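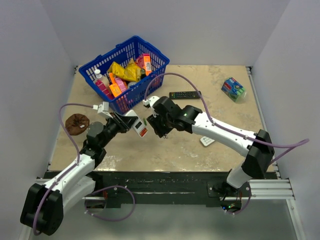
Slide 1. Groceries in a blue basket, TV remote beside it.

Good evening. Thanks to Pramila Joshi for the invitation, and to the Starallow parish for opening the hall on a Thursday.

My subject tonight is keeping the Sabbath at home. I'll take the reading first — Mark 2, the disciples picking grain — then what we tried at Valdovinos Chapel.

Read verses 23 to 28 slowly. Pause.

Point one. The rule was given to tired people. Exodus lists servants and animals along with the household.

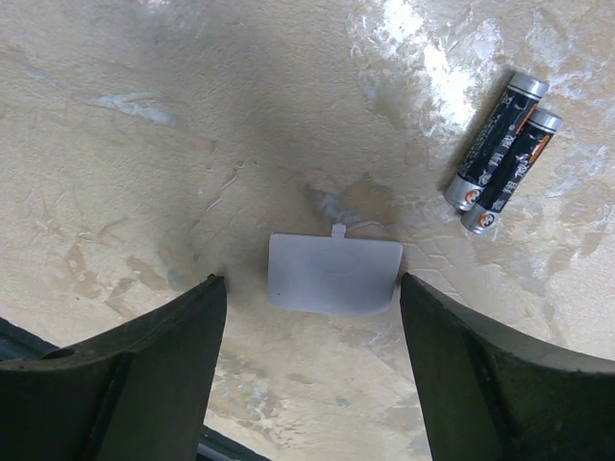
Ask who in the house does the work that lets everybody else rest. Give them a minute with that. Don't fill the silence.

Point two. In July we asked 120 households to set aside 3 hours on Sunday afternoon. No errands, no paid work. Harsh Kushwaha kept the notes. Most people said the first week was dull and the second was easier. Several quit — say so plainly.

Skip the Emgate story if we're past 7:40.

Point three. Rest and worship are linked but they aren't the same thing. Go back to verse 27.

Close with Psalm 92, then questions.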